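沿河坐船,船上厨房怎么收拾(新手版)

Wastus 河段第二次跑完,趁还记得赶紧写。租船的、自己有小船的都能用。
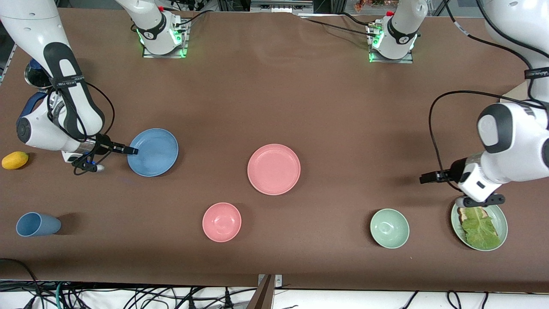 一、上船前

先问清楚炉子是几个头的。我们那条是两个头,但是只能同时开一个,另一个一开火就小得可怜。租船公司的单子上写的是"双头灶",没骗人,也没说全。

气罐:问有没有备用,备用的放哪。一般在船尾的柜子里,自己打开看一眼,拎一下。轻的就是空的,当场换。

水箱:出发前加满。别信表。我们的表一直指在四分之三,第三天晚上洗头洗到一半没水了。

冰箱:船上的冰箱靠电瓶,发动机停了就吃电瓶。晚上靠岸如果不接岸电,冰箱调到最低一档,早上再调回来。肉放最里面靠板的地方。

预算:14 天,两个人,吃的加上码头费一共花了 3,857。其中吃的占大头,因为在 Estero 下了四次馆子,后面懒得做饭。省着点的话可以少很多。

二、买菜在哪停

从下游往上走,顺序是 Zasach、Asadi、Estero。三个地方差别很大,别想着到了再说。

Zasach:码头小,就一排桩子,超市走过去二十分钟,上坡。带拉杆车。不要带那种轮子很小的,石板路,第一天就卡掉一个轮子。蔬菜便宜,面包一般。

Asadi:码头最好,有岸电有水,洗衣机收硬币。菜市场上午开,过了中午就收摊了,我们两次都赶上收摊。鱼摊在最里面,要早。码头费按船长算,先量好自己的船,办公室的人会问,答不上来他就按大的收。

Estero:东西贵。但是有一家五金店,什么都有,船用的软管接头、保险丝、插头转换。缺零件的在这里补,再往上就没有了。

提醒:过了 Estero 有两天的路没有任何店。两天听着不长,遇上闸口排队就是三天。米、面、鸡蛋、洋葱、罐头、饮用水,多买一份。

三、东西怎么放

船会晃。河上晃得不厉害,但是有大货船过的时候会来一下狠的,锅能直接滑下去。

1. 重的放低。油、米、罐头全部放最下面的柜子,水桶放地板下面那个格子。

2. 盘子之间垫布。抹布、旧T恤都行。不垫的话一晚上叮叮当当,别想睡。

3. 杯子倒扣,下面铺防滑垫。那种带小洞的橡胶垫,按米卖,买一米剪开用。桌上也铺一块。

4. 柜门一定扣上。每次开船前走一遍,从船头到船尾,用手推一下。我现在已经成习惯了,回家也推。

5. 刀不要放抽屉里散着。卷在毛巾里,拿皮筋扎好。

6. 鸡蛋放原来的盒子里,盒子外面再套个袋子。碎了好收拾。

四、做饭的时间

开船的时候不做饭。真的不要。烧水都不要。

早饭出发前吃。午饭吃冷的,面包、奶酪、前一天的剩菜,都可以在甲板上解决。晚饭靠岸以后做。

过闸之前把桌上全部清掉,什么都别留,杯子也别留。进闸放水的时候船会突然往前蹭,人也要站好或者坐下。第一次过 Asadi 那个闸,一壶咖啡全泼在航道图上,后来那几页就粘一起了,撕不开。

做晚饭步骤,按我们的顺序:

1. 系好缆绳,熄火。
2. 开气阀,开窗。窗一定开,舱里地方小,闷着危险。
3. 先洗菜切菜,用一个盆接水,不要开着龙头冲。
4. 一锅煮。意面、粥、炖菜都行,少用一个锅就少洗一个锅。
5. 做完马上关气阀。不是关炉子,是关阀。吃完再关就会忘。
6. 趁热把锅擦了。

五、洗碗省水

两个盆,一个洗一个过。先用厨房纸把油擦掉,再下水,这样一盆水够洗一顿。有人用河水洗第一遍,我不推荐,Zasach 那边的水颜色不太好。

洗洁精买可降解的,有的河段会查。

灰水不要在码头里放。Asadi 的牌子写得很清楚,罚多少我没记,反正旁边那条船挨罚了,脸色很难看。

六、垃圾

麻烦事。只有大一点的码头有桶,Zasach 只有一个,经常满的。玻璃瓶尽量不要买,占地方还响。盒装的压扁。湿垃圾单独一个小袋,每天扎紧放甲板阴处,别放舱里。

七、什么季节

我们是九月底出发,天气还行,晚上要穿外套。11月以后有几个闸会检修,关多久每年不一样,出发前打电话问,网上的时间表更新的慢。夏天人多,码头下午四点以后基本没位子,要早停。

八、清单(直接抄)

防滑垫一米
皮筋一把
可折叠水盆两个
厨房纸
打火机两个(炉子的点火器多半是坏的)
软管接头一套,口径先问
拉杆车,大轮子
带盖的锅一个,平底锅一个
硬币,多换点
开瓶器。忘带了,Estero 买的,贵死

转换插头也带上,岸电的插座有两种,蓝色那种是大多数。先写到这,闸口那部分另外写一篇,图还没整里好。

2021年10月7日

评论

河边散步的鱼:气阀那条太对了,我们去年就是吃完饭忘了,半夜才想起来爬起来关。

路过:请问 3,857 包不包括租船的钱?
 作者回复:不包,就吃的和码头费。租船另算,3,051,淡季价。

慢船:Asadi 鱼摊八点之前去,过了九点就剩小的了。另外洗衣机右边那台吃硬币不转,用左边的。

匿名:拉杆车求个型号
 作者回复:没型号,二手市场淘的,轮子大就行

联系作者 | 投稿 | © 2021 版权所有,转载请注明出处 | 返回顶部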